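Section 3 – Setting up the microwave cell for the day shift
Rev. 2022-06-22, replaces the September sheet. Bin the old one.

Applies to the Huller kitchen and the Surkurine canteen. Same arm, same oven model, both run on Darix. Gavrilă site has its own sheet, don't use this one there.

What changes for you

The arm turns the dials. You load, you unload, you check the food. Kitchen staff no longer stand at the oven between trays, so prep and counter now share one person per station. Break cover is different too, see the rota by the door. Nobody loses their temperature checks – a person still probes every tray and signs for it.

If your job card still says "oven minder", ask the shift lead for the new one. Pay grade is the same.

Before you start

1. Clear the table. Oven and arm only. No cups, no towels, no phones.
2. Wipe the table and let it dry.
3. Look at the oven feet. If the oven has been moved, even a little, stop and go to 3.2.
4. Check the cables behind the arm. Should hang free, not pulled tight, not under the oven.
5. Both dials at zero. Do this by hand, arm parked.

3.1 Normal start

1. Arm parked, everybody back behind the floor line.
2. Turn on the Darix box. Wait for the steady green light. Takes up to 15 seconds.
3. Pick the menu on the screen. Power setting shows as 900 or 1000. Match it to the tray card. If the card says something else, don't guess, ask.
4. Load the tray, shut the door, press LOADED.
5. Arm comes in and sets the upper dial first, then backs off and does the lower one.
6. Wait for PARKED on the screen before you reach for the door. Every time.

Note: the upper dial is the slow one. Fingers close on the knob, pause, then turn. The pause is normal. Don't hit stop for it.

Note: the screen beeps when a tray is done. It goes on beeping till you press TAKEN. People at Surkurine asked for it quieter, volume is under Settings, Sound.

CAUTION: Keep hands away from the gripper while the arm is live. It can pinch against the knob and won't always feel a finger there.

CAUTION: Do not turn a dial by hand while the fingers are on it. Strips the knob. We have no spare knobs on site.

3.2 If the oven was moved

1. Press stop. Arm parked.
2. Slide the oven back by hand. Two people, it's heavier then it looks.
3. Screen – Setup – Find dial. Stand back.
4. Arm goes slowly to the upper dial and closes on it. Watch the fingers. They should meet the knob squarely, not ride up on the ring.
5. Good? Press SAVE. Not good? Press AGAIN. You get 3 tries, then the screen locks and a lead has to open it.
6. Run one empty test with power off at the wall before any food goes in.

3.3 Going back to manual

Any person on shift can do this. You don't need permission, and no one will ask you to make up the trays.

1. Press stop.
2. Hang the MANUAL tag on the Darix box.
3. Work the dials yourself as before. Times are on the tray cards.
4. Write it in the log – time, what happend, your station. Short is fine.

Tag stays on until the lead takes it off. Don't restart over someone elses tag.

End of shift: park, power off the box, dials to zero, wipe down, sign the log. 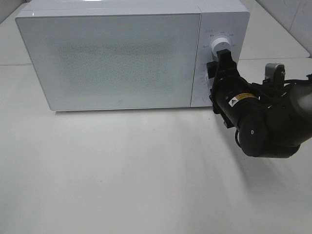 Fig. 3-1. Gripper on the upper dial.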